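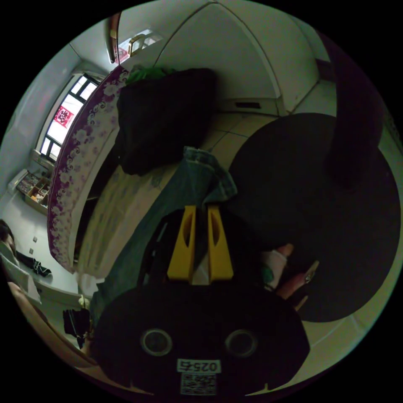 Bank sent a code I did not ask for, is my account in danger?

Buppha Noiphan
14 September 2021
Yesterday I received a text with a six-digit login code from my bank, Cletevia. I was not logging in. After it a man called and asked me to read the code to him. I ended the call. Now I am afraid to open the app. Should I change my password first, or call them?

Rattana Rungrueang
You did well to end the call. Someone may already have your password, so change it today from a device you trust. Then call the number printed on your card, and never the one that called you. Ask them to log out all devices. My sister in Mernitstead lost 311 dollars in the same way. 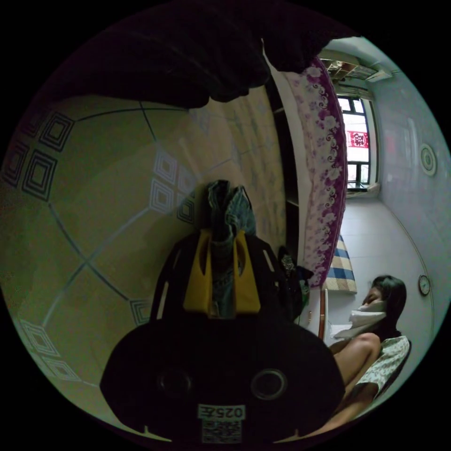 Please set alerts for every payment, including small ones. Thieves often test a card with a small amount before they try 2000. Write the recovery codes on paper and keep them at home in a drawer. I once left mine in a pocket, and a bit of crumpled blue fabric like the one in my picture is a poor place for a bank code.

Sakda Ratanaporn
Same thing happened to me in August. I changed the password and no more codes came.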